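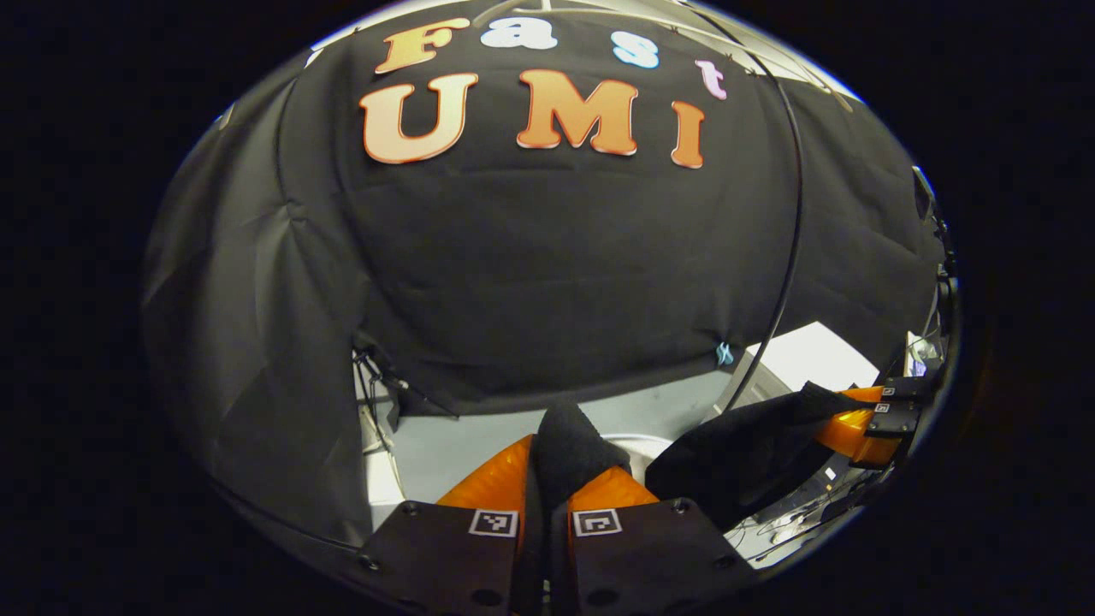

この記事は約3分で読めます

工房ノート 2019年7月

児童向けファンタジー『ゾスゲイト(Zosgate)の織り手』、校正刷りの二回目。造本の検討も兼ねて読み直したので、忘れないうちに書いておく。

まず判型。版元のティスーラ(Tisura)は厚さで「読みごたえ」を出したいらしく、嵩高の本文用紙を指定してきた。束見本を作ってみたが、どうも信用できない。ノドが硬く、開いたまま机に置くと勝手に閉じる。十歳の子が寝転んで読む本でこれは困る。紙の目は確認済み、横目ではない。糊の量を減らした見本をもう一冊作って比べる。減らしすぎると今度は背が割れるので、あまり期待はしていない。

初版は2819部だという。この半端な数字の根拠をゲリット・レコタに聞いたら、書店の事前注文に図書館分を足しただけとの返事。図書館分が500というのは去年の12月に出た見込みのままで、更新されていない。予備を100見ておくと言うが、カバーの箔押しでどれだけ損紙が出るか、誰も試していないうちから100で足りると言われても。

箔押しについて。ナージャ・アウアーの案は、題字の「門」の字だけを箔にして、残りは墨一色。案としては好きだ。ただし試し刷りでは細い横画が二か所つぶれた。温度を下げたら今度は箔が乗らない。線を太らせるか、箔をやめるか。ナージャは線を太らせたくないと言っている。気持ちはわかるが、つぶれた字を見せられる読者の身にもなってほしい。

中身のこと。これは造本の人間が口を出す話ではないのかもしれないが、組んでいれば嫌でも読む。

主人公の少女は祖母の機(はた)から別世界に入る。入口が織物というのはもう何度も読んだ。帯の文句には「かつてない物語」とあるが、かつてはある。衣装だんすも時計も絵も、みんな入口になってきた。それ自体は悪くない。気になるのは、第四章で「織り目をほどくと門が閉じる」と決めておいて、第十一章ではほどいた後に平気で戻ってくるところ。赤字で疑問を出したが、著者からは「魔法なので」と返ってきた。魔法だからこそ規則がいるのではないか。再度疑問出しをする。通らなければ諦める。

良かったのはドレットブリッジの市場の場面。糸商人が客の嘘の数だけ値を上げていくくだりは笑った。あそこは行間も今のままでいい。章扉の余白は少し取りすぎで、見開きで見ると落丁に見える。二行分詰める。

ルビ。総ルビにするか、小学校中学年以上で習う字だけにするか、まだ決まっていない。編集部は総ルビ派。見本を二種類組んでみたところ、総ルビのほうは版面が騒がしい。「機」を「はた」と読ませるのが初出だけなのも不安で、「き」と読む子は必ずいる。「機」は全部ルビ、で押してみる。

原画のスキャンは800dpiで取り直した。前のデータは挿絵の薄墨が飛んでいて、夜の場面がどれも夕方に見えた。ビューラー(Bühler)にいる製版の担当は「印刷では気にならない」と言うが、前の本でも同じことを聞いて、刷り上がりで気になった。色校を見るまで返事は保留。

残り
糊を減らした束見本をもう一冊
「門」の箔、線幅を変えた版で再試験
図書館分500の再確認をレコタに依頼
第四章と第十一章の疑問出し、二度目
章扉の余白、二行詰めたものをナージャに回す

追記。帯の「かつてない物語」は直せないか聞いてみたが、もう営業資料に刷ってあるそうだ。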